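Buying the second arm: how a small phone refurbisher plans its equipment budget

4 November 2024 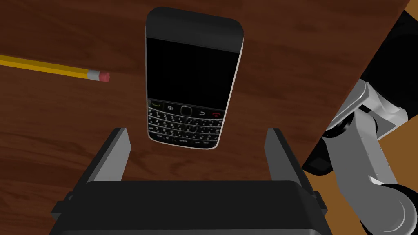

The operations manager at Prondex keeps two lists. One is what the shop wants to buy. The other is what it has money for, and she says the second list is the only one she takes into meetings.

Prondex takes in used phones, sorts them, cleans them and sells them on. Much of the sorting is still done by hand. The company bought its first robot arm two years ago, and since May it has been working out whether to buy another.

"The arm itself was the easy part to price," she said when we spoke at the Draltwood site. "You get a quote, you argue a little, you sign. What we missed was everything bolted to it and everything around it."

By that she means fingers, mounts, guarding, cabling, a better table and the hours of an engineer to set it all up. On the first purchase those items came to over half of the total. The budget had allowed for a tenth.

This time the team started with the objects. Before asking any vendor for a price, they wrote down the models they handle and grouped them by width, thickness and finish. There are 144 models on the list. Older handsets with real keyboards got a group to themselves.

"People assume they've all gone away," she said. "We still get trays of them. The body tapers, the edges are rounded, and the finish is glossy. A flat finger that does fine on a square phone may not be what you want there."

The work has been planned in simulation first, with a two-finger parallel gripper and a plain wooden table. Staff add stray items to the layouts, such as a pencil, since real benches are never clear. The simulation license is a yearly cost, and she had to defend it.

"I was asked why we were paying for pictures of a robot when we could put the money toward a robot," she said. "My answer was that we had already bought one set of fingers that went in a drawer. Those were $398 a pair, and we bought 5 pairs. The drawer is still full."

She does not claim that simulation settles everything. Friction is hard to get right, and so is the way a worn case gives when it is squeezed. What she uses it for is reach and clearance – whether the arm can get to the far side of the table, where its elbow ends up, and how wide the fingers need to open. Those answers decide which size of arm to ask for, and size drives the price more than anything else on the quote.

Two suppliers are still in the running. Plirnier sells the arm and gripper as one package with a fixed support fee. Weldu sells the arm alone and leaves the gripper to the customer. The Weldu offer is lower on paper.

"I've added the gripper, the adapter plate and our own labor to the Weldu number, and now they're close," she said. "If we had only compared the first page of each quote, we'd have picked wrong or picked right by luck."

She has also put in a line for downtime. The first arm was out of use for 10 working days while the shop waited on a cable, and the sorting went back to people who had been given other jobs. A spare cable is now on the purchase list, along with a spare set of fingertips.

Asked what she would tell another shop of the same size, she said to borrow or rent before buying, and to ask each vendor for the price of the parts that wear out.

"Get that in writing with the date on it," she said. "We didn't the first time, and the price had changed when we reordered."

The request goes to the owners next. If they approve it, the order will be for one arm, one gripper and no extra fingers – those will wait until the first trays have been run.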